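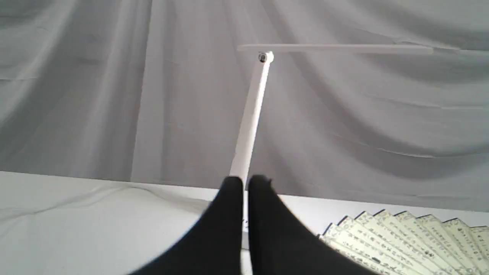

Kwesi Bawa wanted to know why our town of Karnar can't just pick a new mayor by drawing names from a hat. I like that question! A hat is quick, but it doesn't care what people want. Voting does.

So let me tell you how a recount works, my favorite part of any election. Last January, two people ran for mayor of Karnar. When the ballots were counted, one was ahead by only 2 votes. Phew, that's close!

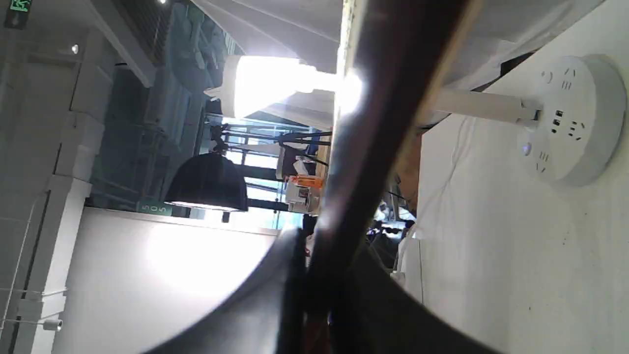
Who gets to ask for a recount? In my town, either of the two people running can ask, and they have 10 days to do it.

Then the boxes come out again. We had 937 ballots, and counters went through every single one by hand - I watched until my feet hurt.
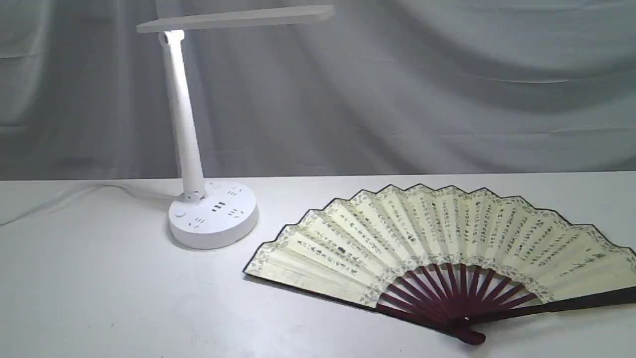 Some ballots are tricky. Maybe a voter marked both names, or scribbled in the corner. The counters look at those together

and decide if the vote is clear. 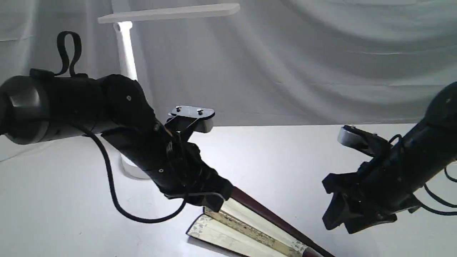

If it isn't clear, it goes in its own pile and doesn't count for anyone.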